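Student Project Report: How Families in Okville Choose Blankets

Our group wanted to know why people buy one blanket and leave another. We collected 333 answers in January, most of them in the MacRitchie shopping center.
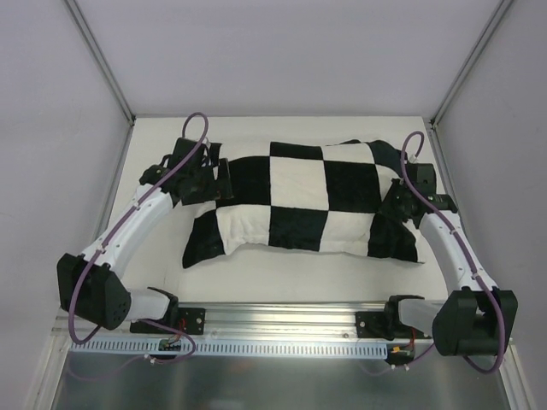
Darren Staniforth disagreed with our first question. He wrote to us that price should come before pattern, so we changed the order.

Softness was the most common answer. Color was second, and many parents prefer dark cloth for small children.

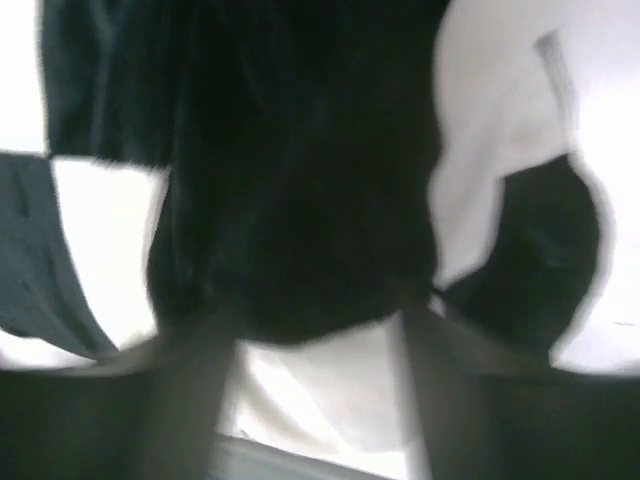
Washing was also important. About 15 persons told us they had stopped to buy white blankets.
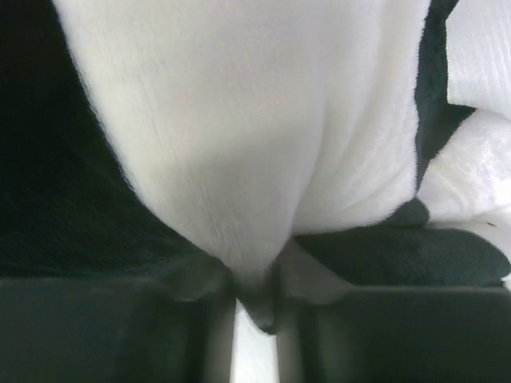
Fig. 3. White fabric with short fibers.

Older people spoke more about weight and warmth.
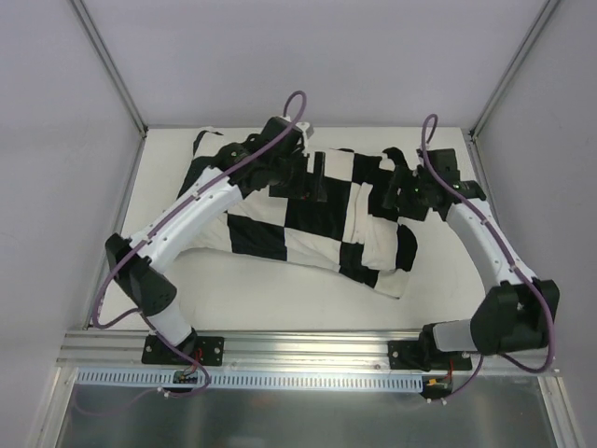 For the next report we will ask also in Tosport, where the winter is longer.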